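Getting the old bulletins out of the garage

My father-in-law kept every issue of the Saltville walking club bulletin from the first one to the last. When he moved to the smaller house they came to us in fruit boxes, and they have sat next to the water heater since. In May I decided to sort them before another damp winter got to the bottom row.

The bulletin was four sheets folded and stapled, later six. It went out every month, with a gap one summer when the duplicator broke. Members paid for postage and got a route, a list of who had walked what, and a page of small ads. At its largest the club mailed 800 copies, which seems like a lot for a town this size, but plenty of them went to people who had moved away and still wanted to know what was going on.

I started by putting everything in order on the floor. This took most of a Saturday. The numbering is a problem. Volumes were supposed to run from spring to spring, but two editors in a row restarted the count when they took over, so there are three different Volume 6s. I gave up on volumes and went by the walk reports. If a report mentions the footbridge at Trellangate, it is from after the flood. If it mentions wading, it is from before.

The staples were the worst part. Most had rusted and left brown marks through all the pages. I used a butter knife to lift them and then put each issue in a paper folder. I tried plastic sleeves first and didn't like them. They slide off each other and the stack falls over.

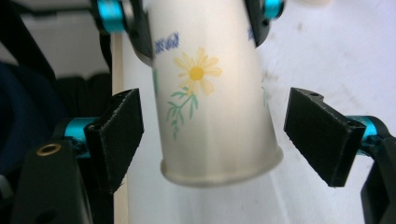 White cup, yellow daisy

Bheki Mokgethi was editor for the longest stretch and his issues are the easiest to read. He typed his own copy and kept the routes short. "Left at the gate, follow the wall, 221 steps up, stop for lunch." He also ran a column on boots that went on for years. He did not approve of new boots. He had one pair resoled four times and reported on each resoling in detail, with the price.

Pravesh Du Plessis took over from him and added maps. They are drawn by hand and very good, except that north moves around from one to the next. I took the one for the Dresberg loop out with me to see if it still worked. It says the top is at 1170 and the sign up there now says the same. The lower path has been moved to go behind the Mtshali farm, and the stile he marked is a metal gate. Otherwise I could have followed it without my phone.

I counted the pages when I was done, because the scanning shop charges by the page. It came to 2466. That is more than I want to pay for, so I am going to scan the maps and the boot column and leave the rest on paper. The library has said it will take the originals if they are boxed and labeled. They want acid-free boxes, and I am still looking for some at a decent price.

I am missing two issues from Pravesh's second year, the ones on either side of the Dresberg map. If you have them in a drawer somewhere, I would be glad to borrow them for a week.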